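The Plain White Bowl
4 min read

I've been adding to this little household encyclopedia for a while now, and the bowl entry kept getting pushed back — probably my fault, I got distracted by spoons. Anyway, a bowl is a round, open dish, deeper than a plate and usually wider than a cup, used for serving, mixing or just holding things.

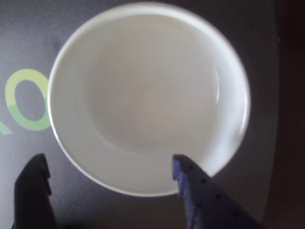
Shape and parts

The top edge is the rim (some people say lip). Below it comes the wall, which slopes or curves down to the base, also called the well when you mean the inside. Turn most bowls over and you'll find a foot, a small raised ring that keeps the bottom off the table. I like a flat well myself, as it's much easier to chase the last bit of rice across one!

Materials

Bowls get made from clay, glass, metal, wood and plastic. Among the clay ones, earthenware is fired at lower temperatures and chips fairly easily, stoneware is tougher, and porcelain is fine-grained and hard. A glossy surface on a clay bowl comes from the glaze, a glassy coating melted on in the kiln. Melamine can look a lot like glazed pottery from across a room, but it shouldn't go in the microwave.

Why so many are white

White hides nothing, so you can see right away if a bowl needs another wash, and it matches whatever else is in the cupboard. My friend Azadeh Taheri replaced a whole mixed shelf with 20 plain white ones from Kinberg, and two years later she could still buy the same bowl when one broke. (Two did. Both were soup nights.)

Care

Gray streaks inside a white bowl are often metal marks left by spoons. A paste of baking soda and water lifts most of them — rub gently, rinse, and leave it for 60 seconds if the mark is stubborn. Stack bowls by size, and put a paper towel between any you're fond of.

See also: Plate, Ramekin, Mixing bowl, Placemat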